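Subject: Re: [packing-chat] Lids and the new cell
From: Glenys Maddocks
Date: May 2, 2018

Hi all, picking up Alun's question from the Kneath site.

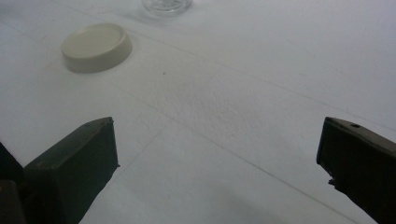

Beige lid on the white top, glass further back.

Alun Bevan wrote:
> We hear Dekix are putting a lidding cell in with you by July.
> What happens to the bench crew? Ours are asking me and
> I've got nothing to tell them.

Seven of us on the bench now, Alun, and we're all staying, in writing. We lid 3,000 jars a shift by hand and they want 4,000 — my wrists won't miss it! What does change is the job: more checking, more clearing jams, and (my moan) far less nattering, as two of us will be stuck by the screen at the far end. I've asked for the training to be in paid hours and I'd get yours to ask the same, before anything's bolted down.

Glenys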